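Zarniso Cold Patch, Road Grade
Ready-to-use repair material for asphalt streets, lanes and access roads
Product number 3626

Zarniso Cold Patch is a bagged asphalt repair material for potholes, broken surface layers and utility cuts. It is placed straight from the bag and compacted with a hand tamper or a plate compactor.
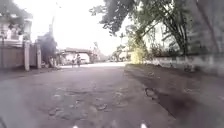
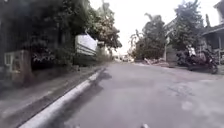
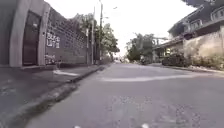 Gerkura Street Maintenance Supply — Surface Repair Section

Where it is used

Road Grade is intended for streets in ordinary local use, including residential lanes, service roads and the approaches to gates and driveways. It may be used for single deep holes and for groups of smaller ones where the top layer has crumbled and the gravelly material underneath is exposed, as on the stretch of road in the first picture. Where holes lie close together, the section recommends cutting out the whole area and filling it as one patch. Small separate fills with weak asphalt left between them tend to loosen at the edges.

Streets that are worn or blotched but still level do not normally require this product. For surfaces of that kind, please refer to Sanna Surface Sealer, product number 858.

Preparing the hole

Remove all loose stone, dirt and broken asphalt. Square the sides where possible, and cut back to firm material. Standing water should be swept out; the patch may be placed on a damp base. No primer is needed on asphalt. Where the repair meets a concrete curb, brush the curb face clean and apply a thin coat of Sanna Edge Binder, product number 602.

Particular care is needed beside an unpaved shoulder. A hole at this position has little support on its outer side, and the shoulder soil should be firmed before filling starts.

Filling and compacting

Fill in layers no deeper than two inches and compact each layer before adding the next. The last layer should stand slightly above the road and be brought down by compaction. The repair may be opened to traffic at once. The surface will remain soft to a sharp tool for several weeks — longer in shade under trees — and this does not affect its use.

Painted markings should not be applied over a new patch until the surface has hardened.

Storage and supply

Bags should be kept closed, under cover and off the ground. Unopened bags may be stored for up to 20 months. Opened bags should be folded over, taped and used within the same week. The material is stiff in cold weather, and bags should be kept indoors overnight before use.

Road Grade is supplied by the bag or by the full pallet from the Trendthorpe depot. Part pallets are not delivered but may be collected. The July price list applies to all current orders.

Questions on site conditions and quantities should be addressed to Samira Hamdan, Surface Repair Section. Orders and collection times are handled by Yevhen Yatsenko at the depot counter.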